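Multadance Teacher Workshop Records: Data Card

Version note, 1/18/24

Summary

Multadance is a small set of records from the hands-on science workshops for school teachers in Sturkport. It has 438 rows. Each row is one activity as one teacher tried it in the classroom after the workshop, with the grade level, the materials, the time needed and the teacher's own comments. The text was typed from paper forms by Kai-wen Mak, who also keeps this card.

What is in the folder

activities.csv is the main table, one row for each classroom trial.
teachers.csv has one row for each teacher, 64 in total. Names are removed and replaced by a code.
comments.txt has the free comments, in the same order as the main table.
handouts is a folder with the printed pages that were given at the workshops.

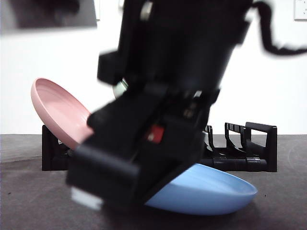 Robot arm with gripper over a dark brown tabletop.

Fields in activities.csv

row_id: a whole number, never used again after a row is deleted.
teacher_code: matches the code in teachers.csv.
topic: one of light, sound, sky, motion, water, machines.
grade: the lowest grade in the class. Mixed classes are not marked in another way.
minutes: how long the activity took, including the cleaning up. Many teachers rounded this to the nearest five.
cost: in dollars, for the whole class. Empty means that the teacher did not answer. Zero means that nothing was bought.
repeat: yes or no, if the teacher wants to do the activity again.

How the records were collected

At the end of each workshop the teachers took home a form of two pages. They filled it after the lesson and sent it back by mail or gave it to us at the next meeting. The first form, which we call the Yang form, asked for the cost per student. The second one, the Cekis form, asks for the cost per class. We changed all old values to the cost per class by using the class size. In 40 rows the class size was missing, and there the cost is left empty.
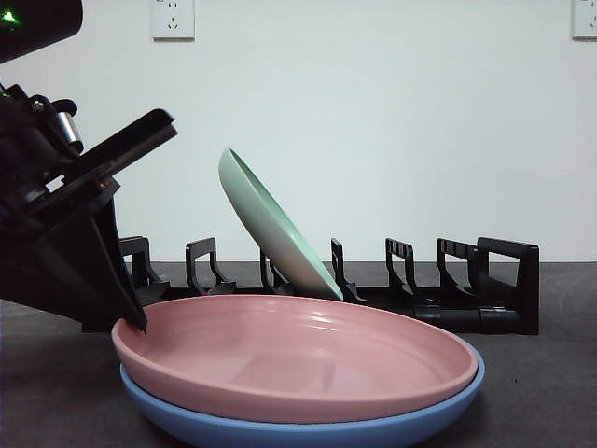

Gripper at the rim of a pink plate, with a blue plate under it.

Comments were typed as they were written, also when the spelling is wrong. We only took out names of students and of schools. If a word could not be read, you will find three question marks in its place. A comment longer than 2,000 characters was divided in two parts, and the second part begins with a plus sign. 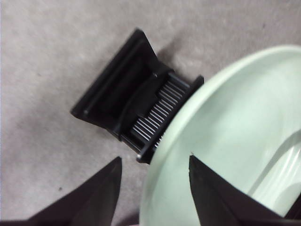 Known problems

The topic "machines" was added in July, so earlier trials of this kind are mostly under "motion". We did not move them. Please search both if you compare topics.

Teachers who liked an activity were more willing to send the form back. For this reason the repeat field is too positive, and it should not be used to say that one activity is better than another.

The sky activities need a clear evening, and some teachers wrote the minutes of waiting while others did not.

Use

You may use the records for lesson planning, for teacher training and for study. Please do not try to find out who a teacher is from the comments. If you publish something, write "Multadance records, Sturkport" and the date of the version.

Corrections can be sent to Kai-wen Mak. Please give the row_id and the name of the field, and write the old value together with the new one.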